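The Tralville Letter
Notes for members and neighbors

Paper, and why I'm still not sold on the new folding plan

Every spring somebody tells me the printed newsletter is finished, and every spring I end up in the shed at Trokthorpe with ink on my cuffs. So when Leena Peltonen stood up at the last meeting and said she could cut our mailing day from two evenings to one, I put my hand up and asked how. I have heard this before. The last person to promise it sold us a label printer that jams on every curved thing in the building, including, somehow, flat envelopes.

Leena's answer was sorting. Her view is that we don't have a folding problem or a stamping problem, we have a stacking problem. We take good paper out of a good box, spread it over every table we own, and then spend the evening picking it up again. She wants it kept in thick stacks, handled by the stack, and put down only where it will be used.

Maybe so. I agreed to write up the trial on the condition that I could say what I thought of it.

What we were working with

The May mailing goes to 1319 addresses. Of those, 206 get the white insert with the summer schedule, and 121 get the renewal letter as well. Everything comes from Isness, the print shop off the county road, who have been fair to us on price and less fair on delivery times. Their driver left the boxes at the wrong door again. I mention it because the new plan has no step for walking boxes across a gravel lot, and that alone took up a good part of our first half hour.

Leena had drawn up a sheet of instructions. I have one objection to it, which is that it was two pages long. If a method for handling paper saves time, I would expect to be able to learn it standing up.

How the evening went

We started at six. The first job under the new system is squaring the stacks, tapping each one on the table until the edges line up. Leena says a square stack folds straight. I say it depends who is folding. Tapio Manninen has been folding for us since before I joined and he has never squared a stack in his life, and his letters come out sharper than mine do with a ruler.

The second job is keeping the stacks apart by type. White in one place, colored in another, nothing laid on top of anything else. This is the part of the plan I'd keep. Last August we sent renewal letters to a whole run of people who had already renewed, and I took most of those phone calls myself. If the only thing to come out of this is that the renewals stay in their own pile, I'll call that worth an evening.

The third job is carrying. Leena doesn't want anyone walking around with a few sheets at a time. You take a proper stack, upright, and you put it down once. I found this harder than it sounds. A thick stack of plain paper likes to slide, and the outer sheets start to fan the moment you stop paying attention to them. She told me my grip was too low. I told her my grip had got us through the winter mailing.

By seven we had the long tube lights on overhead and the talk had mostly stopped, which I will admit does not happen when I run mailing night.
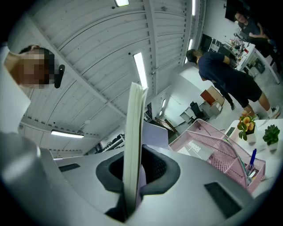 Did it save any time?

Some. We had the first 1000 folded and in envelopes before the coffee was made, and I don't remember that happening before. But I want to be careful here. We had more hands than usual. The weather was decent, so people came. And Leena was in the room the whole time, moving from table to table and fixing small things before they turned into big ones. Take her away and I'm not sure the system does very much by itself. A two-page instruction sheet can't tell you that you've picked up the wrong pile.

We also didn't finish. The renewals were left over, all of them, and Tapio took them home in a shopping bag. He had them back to us by the next afternoon, done his own way. So if you're keeping score, it was one evening plus part of somebody's morning, and the claim was one evening.

Leena's reply, and I promised to print it, is that the boxes at the wrong door cost us the difference. She may be right. I'd like to see it tried again with the boxes in the right place and a normal turnout before I say so.

What it cost

Nothing, so far. That changes if we go ahead with the second half of the proposal, a set of Iwasaki sorting trays. I've looked at the trays. They're trays. They have a slot at the front for a label and they stack on top of each other, and I could not find anything they do that a row of cardboard lids wouldn't. Leena says lids get thrown out and trays don't. I say label the lids.

If you have strong feelings on trays, bring them to the next meeting. If you have actual trays, bring those.

Before the next mailing

We'll use the stack method one more time for the August issue and compare. In the meantime, three things would help.

If you've moved, tell us. We had envelopes come back last time with addresses I know were corrected on paper and never corrected in the file.

If you get two copies, tell us that too. I know people are being polite about it.

And if you were there on mailing night and went home with the good bone folder in your pocket, it belongs in the drawer under the stamp box. Tapio would like it back. He has been using a butter knife and says there's no difference, but he has asked me about it twice.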